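**Teaching by hand: a talk with Sidra Abbasi of the Pimurmont robotics club**

June 2021

When I asked Sidra Abbasi for an interview, she answered that she could give me one hour, and that I should bring my own cup. The students' club she leads meets in a rented room above a bicycle shop in Pimurmont, and cups disappear there quickly. I brought my cup. We talked for more than two hours, and she was late for her next appointment.

Sidra is in her last year of mechanical engineering. She joined the club in her first year, when its members were building small wheeled robots for a line-following race. "It was fun, but I was a little bored by it," she says. "You tune the motor, you tune the sensor, you tune the motor again. I wanted a robot which does something that my mother would recognize as work."

The project they have now is called Halim. Its goal is to make a two-armed robot do small table jobs, the kind a child does at school: pick up a marker, put scissors back in their place, fold a sheet of paper. The club will show it in September at the Flotier student competition, in the category for household and classroom tasks.

I asked why they chose paper and scissors, and she laughed at me a bit.

"Everybody asks this. They think it is easy because a child can do it. But please try to pick up one sheet of paper from a flat table with two stiff fingers. You will push it all over the table. You must slide it to the edge, or hold it with one side and lift with the other. When I do it with my own hands I don't think at all. When I do it with the grippers I have to think about every centimetre."

The grippers she is talking about are held in the hands, one left and one right. A member of the club stands at the table and does the job with them, and the movement is recorded. Later the recordings are used to train the robot. There is no joystick, and nobody writes the movement in code. Each of the grippers carries a small cube with black and white square patterns, and from these patterns the software can calculate where the gripper is and how it is turned.

"The cubes are the part I am proud of," Sidra says. "The first ones we glued by hand and they were crooked. It was only a small angle, you could not see it with your eyes, but the computer could see it. We lost a whole weekend of recordings because of this small angle. Now we have a jig for the gluing, and if somebody doesn't use the jig, I become not very nice." 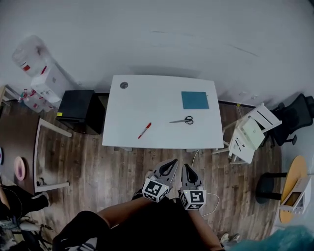

*Photo: Pimurmont Robotics Club / Project Halim*

A recording day follows a plan which hangs on the inside of the door. One person does the task, and another watches the computer and says "good" or "again". After 24 recordings they must change places. I wanted to know if this rule is really respected.

"Mostly yes. I made it after my own mistake," she says. "I was doing the marker task and I felt very strong, so I continued. In the evening we looked at the data and my last recordings were terrible. I was tired, and I was making the movement shorter and shorter, like a person who signs too many papers. The robot would learn to be tired also."

By the end of May the club had 137 recordings that Sidra considers good enough to keep. She doesn't want to say how many were thrown away. For the scissors task they kept the fewest, and she explained to me the difficulty. The blades must be closed, the gripper must take the scissors by the handles, and it must not touch anything else on the way. Also, the scissors should not lie in the same direction each time.

"New members like to put everything back exactly where it was. They are polite people, they tidy the table. I tell them, please don't be so tidy! If the marker always lies in the same place, the robot doesn't learn about the marker, it learns about the place. Turn it, move it, put the paper in the other corner. We should behave like a messy family."

I asked her about the money, because I know from my own student years that this is usually the sad part. The largest part of the budget comes from the faculty. A local company, Stiltis, gave them a box of used motors and lets them print plastic parts on Thursday evenings. Sidra writes them a short report every month. She takes these reports seriously, and she showed me one. It was two pages long with a table of broken parts at the end.

"I put the broken parts because I think they would like to know," she says. "My friends say it is bad advertising. But one engineer from there read the table and wrote to me that our fingers break always on the same spot, and that we should make the inside corner round. We did it. After this the fingers stopped breaking so much."

Halim can at this moment pick up a marker most of the time. With the paper it is still weak. In the last test the robot took the sheet nicely by the edge, lifted it, and then held it in the air and did nothing more, until someone pressed the stop button. Sidra believes the recordings have a pause in this place, when people are thinking about the next step, and the robot has learned the pause very well. So in the coming weeks they will record the paper task again from the beginning, with the rule that you decide before you start.

I was curious what her mother thinks about the project, after what she had said at the start.

"She came here once. She watched for half an hour and then she asked if she could try. We gave her the grippers and she folded the paper on the second try. Better than me! I kept that recording, of course. It's in the training set."

After the competition Sidra will give the club to somebody else, and she has her thesis to finish. She is already writing a handbook for the next leader. The chapter on gluing the cubes is ready, and the chapter on competition rules is still one line long. New members are welcome in September, also from outside engineering, and one can write to the club or simply come up the stairs on a Thursday before the others leave for Stiltis.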